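Renting a pair of hands

Garkix has been selling robot grippers to packaging firms for years, and most of them have been simple things: two fingers, one job, bolted down and forgotten. Its new offer is a different sort of product. The Rivico is a two-armed bench unit with a multi-fingered hand on each arm, and it is meant for small workshops that put together parts in short runs and change what they make every few weeks.

You can't buy one yet. Garkix rents the Rivico by the month, with a minimum term of three months, and the price includes delivery, setting up and two days of training on site. The first units went out in April. When I visited the company's showroom in the Sauerland, a hilly part of Germany with a great many small metalworking firms, the order book was full until the new year.

Harriet Achterberg runs the rental side. She came to Garkix from a firm that made door fittings, where she spent a good part of her working life trying to get machines to do jobs that people did better.

"A customer rings up and says they have 300 housings to fill and the person who normally does it is off," she told me. "They don't want to hear about a project. They want to know what happens next week."

What happens, if they sign, is that a van turns up with the arms, a control cabinet and a box of printed sheets. The sheets are the part of the system I liked best, and they are also the cheapest. Each one is a plain layout with the outlines of the parts drawn at full size. The operator puts every part on its outline, and the hands start from there. There are no trays to machine and no fixtures to wait for. If the job changes, you print another sheet.

The starter set comes with blue practice pieces – pegs and cylinders of different sizes, and a gear-like disc – which new users work with before they move on to their own parts. Achterberg advises spending the whole first day on these. Customers who skip them tend to ring the helpline, she says.

Teaching is done by demonstration. The operator guides the arms through a task by means of a pair of control gloves, and the software, which is licensed from a company called Nakotel, builds up its own version from the recordings. Garkix suggests 60 runs for a simple pick and place, and 125 for anything where one part has to go into another. That is a lot of repeating yourself. I did 20 minutes of it and my shoulders noticed.

The gloves are comfortable enough, although they come in only two sizes and the smaller one was too large for me. There is a short delay between your hand and the robot's. You get used to it, but it makes you slow at first, and the fingers on the unit I tried had a habit of closing a little later than I wanted. Small pegs were hard work. I had better luck with the larger cylinders, and by the end of the afternoon I could move one from one outline to another without stopping to think.

Coloured light is a part of the package that I had not expected. The lamps supplied can be set to several colours, and the software has a routine for practising under each of them, so that a trained task doesn't fall apart when someone raises the blinds or changes a bulb. It is unpleasant to work in for long. A black cloth backdrop goes behind the table during training, and Garkix recommends leaving it up for the first weeks of real use.

There are limits. The hands can lift 450 grams each, so heavy castings are out. Oily parts are a problem, and the contract says so in bold type. Noise is low, but the cabinet fan runs all the time and would bother anyone at a desk nearby. The manual is thin, with a good chapter on sheets and a poor one on error messages.

Speed is the other question. A practised person will beat the Rivico at almost any task on the bench, and Garkix makes no claim otherwise in its brochure. Its case is that the machine can carry on into the evening with the dull part of the work. For a firm with one steady job, a fixed gripper would be cheaper and quicker. For a firm with a dozen odd ones, three months' rent is a fair way of finding out.

Garkix plans a larger glove range and a rewritten manual for next year. Achterberg would also like a smaller cabinet, but that depends on the supplier. 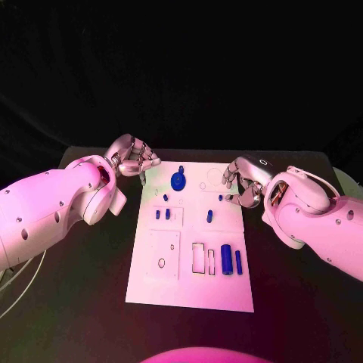
The two hands over a layout sheet with blue parts, under pink light.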